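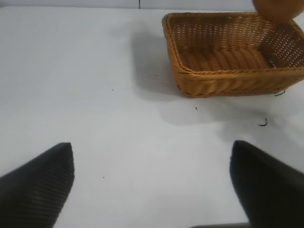

## The Bread Basket

My aunt left me the basket and her sister left me the bill for the van.

It was wicker, the colour of toast, with a thick rolled rim. She had bought it in Vornden before I was born and kept it on her table for the whole of my childhood. Bread went in it in the morning and letters went in it at night. If you came down late you found a gas bill where the rolls had been.

The van cost 183 pounds. It also brought a chest of drawers I had nowhere to put, and a lamp that didn't work. I put the basket on my white table and went to work at Lometti, where I typed up orders for door handles.

When I got home it was still empty. I don't know what I had expected. I put my keys in it, then took them out again. Keys had never gone in it. She had a hook for keys.

For most of December I moved it about. It went on the fridge, then the windowsill, then back to the table. I tried onions, and they left their skins in the weave. I tried gloves. A woman from the flat below came up about a leak and said her mother had paid 100 pounds for one like that in Ganirine, and did I want to sell it. I said no before she had finished asking. She looked at the ceiling, and we went back to talking about the leak.

In the evening my aunt's sister rang. She wanted to know if the van money was coming. I said it was. Then she asked if I had the basket out or if I'd shut it in a cupboard.

'It's on the table,' I said.

'What's in it?'

'Nothing.'

She was quiet for a bit. I could hear her radio.

'There was never anything in it when she was on her own,' she said. 'She only filled it when you were coming. She'd be down at the baker's at six – in her slippers, some days.'

I said I hadn't known that. She said there was no reason I should, and that she would like a cheque if it was all the same to me.

I wrote the cheque and found a stamp. The post had gone by then, so I put the envelope in the basket for the night, and asked her to come for breakfast.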